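January, 4:10 pm. Workshop notebook, Tultalow bench

Good afternoon on the sorting bin! I finally got the box to stay put, and it makes such a difference. Last version slid a little every time anyone reached in, and by the end of the day it had crept off its pencil marks. Two quick-release bar clamps now, one at each upper corner, straight onto the table. Takes seconds to pull off for sweeping out. I love these clamps and want more of them (Erdal, if you're ordering, same ones please).

Went with the gray paint in the end. Small things show up nicely on it, light or dark, and I've stopped squinting. The slanted divider stays white for now. I like the slope a lot, stuff rolls down and settles in the front where you can get at it, but the surface is taking a beating. 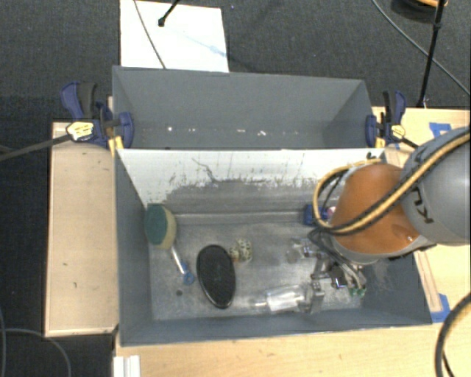
Front side loaded with the mixed set, back side clear. Note the scuffs low on the divider.

Very happy with this mix. The sponge is my favorite, it sits differently every time and the green scouring top gives it a clear right side up. The clear bottle is still the hard one to spot and I wouldn't swap it for anything. The little beige cube earns its place too, being the smallest easy shape we have. I'd like to add one long item, maybe a wooden spoon, and something floppy. Erdal Coşkun offered a Tatlı tea towel from his kitchen, yes please!

Divider: tried wiping the dark streaks with dish soap, no luck, then a melamine pad on one corner, a bit better. Could sand it with 60 grit and repaint, or just screw a thin sheet over the lower half and replace that when it gets ugly. Leaning toward the sheet. There's a Narport offcut under the bench that might fit, needs measuring.

To do: brush the white specks out of the back, check the clamps again after 5 days, label the spare box for Vurnlow before it walks off. Paint can is on the second shelf, lid taped, still half full.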